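Sorting kids' bricks: by colour or by shape?

Plostari Parents Board > Home and Storage

KulsoomS
We've inherited 2000 or so bricks from my sister and they are all in one big bag. My two (five and eight) tip the lot out, play for ten minutes and leave it. I want to sort them before we move house in February. Colour or shape? I've no patience for both.

Oisin_G
Colour, every time. A five year old can put blue with blue without being told. We tried shape and I was the only one who ever tidied up. Small open trays, no lids, one colour in each.

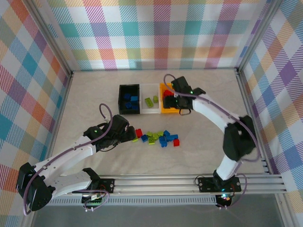

Cormac Doherty
Disagree. Colour is easy to put away and hopeless to find anything in. Try picking a thin blue two-stud plate out of a tub of 300 blue bricks. Your eye can spot a colour in a mixed pile, but it can't spot a shape in a pile that's all one colour.

Oisin_G
That's fine for an adult building from instructions. Hers are five and eight.

Cormac Doherty
The eight year old will be on instructions soon if not already. Then you'll be doing the whole job twice.

KulsoomS
He is already, to be fair. He gets cross when he can't find the small bits.

jihoonj
We do half and half. Anything bigger than a 2x4 goes by colour. Everything small (wheels, hinges, clips, the tiny round ones) goes by type in a Flulline drawer unit. I got ours second hand in Benville, 31 drawers, and a few stick. 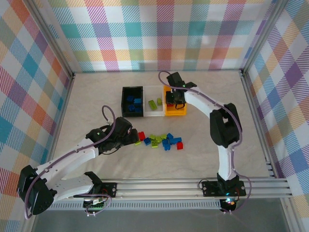
The drawers stay on a high shelf and come down when somebody asks. The big bricks live on the floor in shallow trays, and the youngest has never shown any interest in the drawers. It took me a couple of evenings with the radio on.

Cormac Doherty
I could live with that. I'd still split out the plates from the bricks though.

Nesrin T
Wash them first if they're second hand. Pillowcase, cool wash, then spread them on a towel overnight. Don't put the stickered ones in. I lost the stickers off a whole fire station.

KulsoomS
Good point, the bag smells of loft. I think I'll try Ji-hoon's way. Big ones by colour, small ones in drawers.

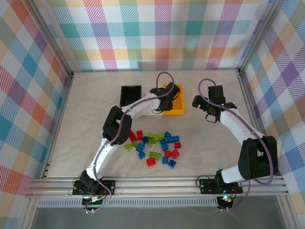 I'll leave the plates mixed in for now, sorry Cormac. Does anyone know if Scanlon still sell the drawer labels, or is masking tape just as good?

jihoonj
Masking tape. The labels peel.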